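Green Backdrop FAQ

By Kaede Sasaki, 15th April
1 min read

Do I have to iron the fabric?
No. Hang it and let it sulk for a day – most creases give up. Folds are fine if they run top to bottom.
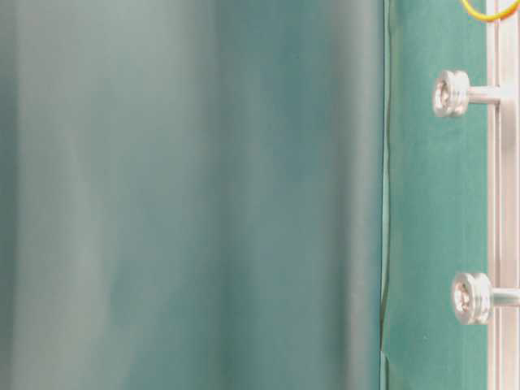

Steam the stubborn ones from the back, and keep the kettle out of it.

Will two greens match?
Almost never. Buy both from the same batch, or learn to love teal.

Can I wash it?
Cold, alone. I have 16 formerly white socks that can explain why.

Contact: Perkthorpe Backdrops | Back to top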